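Keep the pencil cup

Every January somebody writes the same column about clearing your desk. Nothing on the surface. One laptop, one plant, maybe a lamp if you've been good. I read the latest one at 6 in the morning, standing up, with a coffee, and got annoyed enough to write this before work. So, quick, and sorry for the typing.

My position: leave the pencils out. In a cup. On the table, where a hand can get at them.

Not the drawer. I've had the drawer. Drawer is where pencils go to be under things. You want one, you open it, you move the tape, the batteries, the takeout menu from a place that closed, and by then the phone call is over and you've written the number on nothing. A cup you just reach. Doesn't even need looking at.

Sunita Gallagher, who I share an office with and who is wrong about this, uses a zip case. Very nice case. She says a cup is just clutter with walls. Fine, but count the motions. Find case, unzip, dig, pull, zip, put case back where you'll lose it again. I did this with her one afternoon with a kitchen timer and I will not publish the result as she has to sit next to me. I'll say that 18 pencils went back in my cup while she was still fighting the zipper.

Now the part where people really argue: which end up.

Points up, says almost everyone. You can see the point, you know it's sharp. Sure. You also stab yourself in the heel of the hand, and I have the small gray dot to prove it, been there since fourth grade. Erasers up is better. You grab the soft end, no blood, and the points don't snap when somebody bumps the thing. Henrik Eichhorn, who taught drafting for years and still writes me long emails, says erasers up ruins the points because they sit on the bottom and get dull. I tried it. Cut a circle of felt, dropped it in. Points fine. He has not replied to that email.

And square, not round. A round cup lets everything lean out in all directions like a bad bouquet. In a square one they slide to a corner and stay there. Same with color, go plain, white or light gray, you're going to be looking at it every day for years and you don't want it to have a joke on it.

Also same pencils. This is where I lose people. But a cup of matching ones tidies up so much easier than a cup of strays, you line them up, you pick up a few together, in they go. One fat carpenter's pencil in there and the whole bunch sits crooked.

Dark red ones with pink erasers on a polished wood table, a plain square cup next to them, and I'm happy: 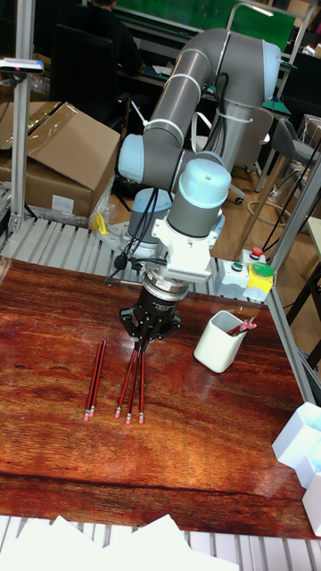
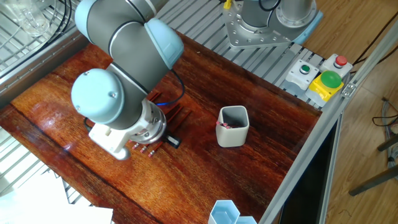

Putting them back is the other half of it and the clean desk people never talk about this. They talk like a tidy room is a thing you do once. It's not, it's every evening. Ten seconds if the home for the thing is right there, ten minutes if it's in another room, and if its ten minutes you won't do it. I wont either. Ingeborg Petersen ran the school library where I had my first job and her whole system was that every table had its own cup. Fourteen tables, 14 cups. Kids left pencils all over the place all day and at closing they were back, since you never had to walk anywhere. The year after she left they moved to one big bin by the door. Pencils on the floor by October.

So no, I don't think an empty table is a goal. An empty table is a table where you're not doing anything. What I want is a table I can clear fast and mess up again fast, and for that the stuff has to live close by.

If you must buy something buy the cup heavy. Light ones tip when they're half full and everything is on one side, then you're on your knees under the desk. I paid 19 dollars for mine, too much, had it since before the kids. Sunita, if you're reading, there's room on your side of the desk for one. Have to run, bus.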